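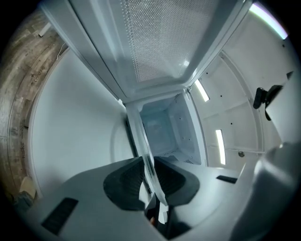
Reading time: 2 min

The Bruvura manual allowed 10 minutes for a door inspection. Tomás Seixas had used most of that on the hinge.

"Travel?" said Ehsan Ghauri from the bench.

"Full. No bind."

Ghauri wrote it down. The microwave was unit 2502, white, returned by a motel in Grustberg with a card taped to the lid of the carton. The card read: starts by itself at night. The complaint code for that was 5, unexplained operation, and the usual finding was a failed relay or a child.

Seixas checked the mesh in the door for tears, then the vents in the cavity wall for grease. He closed the door and listened for the latch switches. Primary, then secondary. The monitor switch he confirmed with a meter. All readings fell within the Zustix tolerance sheet, which was the colour of weak tea and older than either of them.

"Relay?"

"Open at rest. Closes on command. I cycled it 2000 times on the rig last night."

"Failures?"

"None."

Ghauri turned the card over. On the back, in the same handwriting, someone had added: only when Mrs Bhutto is in. He read this aloud at the speed he read part numbers.

"Who's Mrs Bhutto?" said Seixas.

"Not specified."

"Guest or staff?"

"Not specified."

Seixas unplugged the unit, coiled the lead and secured it with a twist tie. He opened the door once more. The cavity lamp, which drew its supply from the same lead, stayed off, as it should. He recorded that too.

"Fault not reproduced," he said.

"Conditions not reproduced," said Ghauri, and wrote it in the box for parts required. Under quantity he put one. He dated the sheet 02/05/2018, initialled it, and went to ring the motel to ask when she would be in next.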